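Groseck Community Help
Messaging apps / Groups and channels

Moving a large group chat from Starnar to Langat and keeping the history

Divya Kurian
Posted in Groups and channels

Hello everybody. I am the administrator of a group chat for people who learn and speak English as a second language in Stadport. We started it on Starnar and it has grown to 321 members, which makes me very happy but also gives me some problems.

Many of our members have asked to change to Langat. Their reasons are different. Some have an old phone and Starnar has become slow on it. Some like that in Langat the conversation can be divided into topics, so a person who only wants to know about the conversation evenings does not have to read 33 messages about a used bicycle. I agree with them, and I made a small vote in the group, and the majority want to move.

My difficulty is the old messages. During this time people have shared many useful things in the group: vocabulary lists, voice recordings with pronunciation, the addresses of offices where you go for your papers, and so on. I tried the export function in Starnar (Group settings, then Storage, then Export chat). When I chose "with media" it worked for a long time and then closed without a message. When I chose "without media" I received a text file, but it seems that it begins only from last June. The older messages are still visible when I scroll in the app.

So I would like to know the following. Is there a way to export everything, with the voice recordings? Can Langat import this file, so that the members see the old messages in the new group? And is it possible to move the members automatically, or must each person join by himself or herself?

My phone is an Android and I also have Starnar on my laptop, if it matters. I am not a technical person but I can follow instructions well if they are in the right order.

Thank you in advance for your help.

Reply from: ozziebatt
You can't import. Langat only imports from Langat. Just post the invite link and tell everyone to come across, the ones who care will come. Old messages stay on Starnar anyway, no need to delete the group.

3 people found this helpful

Reply from: marek_from_upstairs
Hello Divya,

I did the same move with a parents' group, so I will write what I remember. I apologise for the length. English is also my second language, so please ask if something is not clear.

First, the export. On the phone, Starnar writes to the file only what is stored on the phone itself. When you scroll up and see older messages, the app is fetching them from the server a little at a time, and these are not included. This would explain why your file starts in June. Maybe you changed your phone in that month, or reinstalled the app? In my case it was exactly this.

The laptop version behaves differently. Before you begin, do these things:

1. Open Starnar on the laptop and go to Settings, then Data, then Message history. Choose "Keep everything on this device". The standard setting is to keep only the recent part.

2. Leave the laptop connected to power and to the internet, and change the energy settings so that it does not go to sleep. My group had some 3,000 messages with pictures and I left it working overnight. In the morning there was a small green mark beside the name of the group.

3. Scroll to the very first message and check that it is really there. Check also one voice recording from the beginning, by playing it. If it plays immediately, it is stored on your laptop. If there is a turning circle, it is still being fetched and you should wait longer.

4. Only now use Export chat. Do it in parts. There is a field for dates, and I exported three months each time. When I tried to take everything at once, it closed without a message, the same as you describe. I think that it wants to put everything in one compressed file and it runs out of memory, but this is only my guess.

You will receive a folder for each part. Inside is one web page that you can open in any browser, and a second folder with the media. Please do not rename the media folder, or the web page will not find the recordings anymore. I made this mistake and had to rename all of it back.

Second, the import. The person above is right that Langat does not accept files from Starnar. I have seen small programs on the internet that promise to convert one into the other. I would not use them. They ask for your login code, and with this code they can read all your conversations, also the private ones.

What we did is this. I put the exported folders in a shared online folder, with reading permission only, and I pinned the link at the top of the new group. After a few weeks I looked at how often it was opened, and it was much less than I expected. People wanted perhaps ten things from the old chat, always the same ten. So I would suggest you choose the most important materials yourself (your vocabulary lists, the recordings, the addresses) and post them again in the right topic in Langat. Then they are easy to find, and the archive is there for the rest.

Please think also about privacy. In the old chat there are phone numbers and perhaps personal stories, and people wrote them for the members of that time. With an open link everybody can read this. I asked in the group before I shared the archive, and two members wanted their messages taken out. I did this by hand in a text editor. It was slow but I believe it was correct to do it.

Third, the members. No, you cannot move them automatically, each person has to join. A group in Langat can have up to 500 people under the normal settings, so you have enough space. Some advice from my side:

Make the topics before you invite the first person. If the new group is one long conversation for the first days, people get used to it and do not use the topics later. We had General, Events, Questions and For sale, and it was enough. With too many topics nobody knows where to write.

Set the default notifications to "mentions only". You find it under Group, Defaults. Otherwise, on the first evening, each member receives a notice for every person who joins, and some of them will leave again immediately.

Post the invitation link on a Monday morning and again on a different day in the evening. Write it in very simple words and include how to install the app. Some of your members may read slowly in English, so maybe a short voice message with the same content is also good.

Do not close the old group at once. I set it so that only administrators could write, and I changed the group name to include "we moved". I kept it like this for two months. There are always people who open the chat only when they need something.

Also make a second administrator in the new group before you do anything else. If you lose your phone and you are the only administrator, the group cannot be repaired by anybody, and Langat support answered me after a very long time.

I hope it helps you. Good luck with the move.

14 people found this helpful

Comment from Divya Kurian
Thank you very much, Marek. You were right about the phone, I bought a new one in June and I had completely forgotten it. I have now changed the setting on the laptop and it is loading. The first voice recording still shows the turning circle, so I will be patient. I will also ask the members about the archive, I had not thought about this.

Reply from: pellworth
Agree with most of the above, just adding for anyone on a Mac: the "Keep everything" option is not under Data, it is under Settings, Advanced, right at the bottom. Took me ages.

Also, about pictures. If you post several at once in Langat, it puts them together as one album, and the text you write goes under the last one. It doesn't matter which picture you were typing under. In Starnar each picture keeps its own text, so if you copy things across, the captions can end up in the wrong place. Either send the pictures one at a time or write one line that fits all of them. 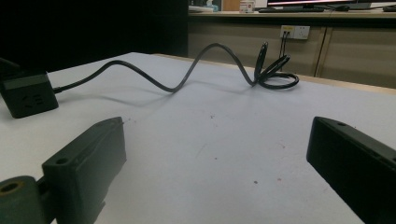
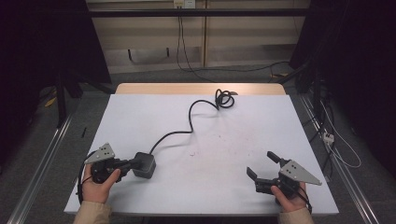
The white table with the grippers, two views

If you want the text to be searchable later, put it in a separate message as well. Search in Langat didn't find album text for me, only normal messages. Could be different on the newer version, I'm still on the old one.

5 people found this helpful

Comment from marek_from_upstairs
I did not know this about the albums – thank you. It explains why half of the captions in our Events topic make no sense.

Comment from Divya Kurian
Small update. The loading has finished and I could export all the parts, with the recordings. The part for June was empty the first time, but I repeated it and then it was fine. Now I will make the topics and look for a second administrator.

This thread is open for new replies.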